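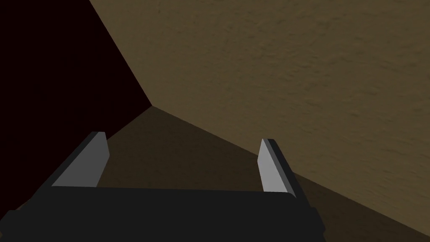
*Gripper with two parallel fingers, computer rendering.*

# Ciratard: Two-Disc DVD Edition

Catalog no. 531
Label: Kavanagh Home Video
Release date: 5 December 2003

Arnel Evangelista's second feature comes to DVD for the first time. The old VHS release used the shortened export print. These discs carry the full theatrical version, with the harbor wedding and both of the songs that were dropped from the tape.

Mei-kuen Chou plays a singer who comes home to sell her late father's dance hall and finds the band still living upstairs. Kevin Moynihan is the bandleader. Sorcha Fahy, in her first screen role, is the sister who wants the money.

## Disc one

- Feature, widescreen (1.85:1), enhanced for 16:9 sets
- Original mono soundtrack
- Commentary by Evangelista and editor Darragh Daly
- English subtitles for the deaf and hard of hearing
- Song index, so you can go straight to any musical number

## Disc two

- *Upstairs at the Diltach*, a documentary on the making of the film, shot in the ballroom where most of the interiors were done
- Interview with Mei-kuen Chou
- Camera tests and costume tests (silent)
- Deleted scenes, with an introduction by Daly
- Theatrical trailer and the radio spot
- Stills gallery

Total running time of both discs is nearly 322 minutes.

## Picture and sound

The transfer was made from the interpositive. Reel four of that element had water damage, so the ferry sequence comes from a release print and looks grainier than the rest. The songs were taken from the magnetic masters, except for the closing number, which survives only on the optical track.

## Packaging

Double keep case with a 16-page booklet. The booklet has an essay on the score and full lyrics in English. The first pressing comes in a cardboard sleeve with the original poster art. Later pressings will have the case only.

## Ordering notes

Region 1, NTSC. The film is not rated. Stores should order through Trinder Distribution and quote the catalog number. Opened copies can be exchanged for the same title only.

The soundtrack CD is sold separately and has been out of stock since August. A repress is planned.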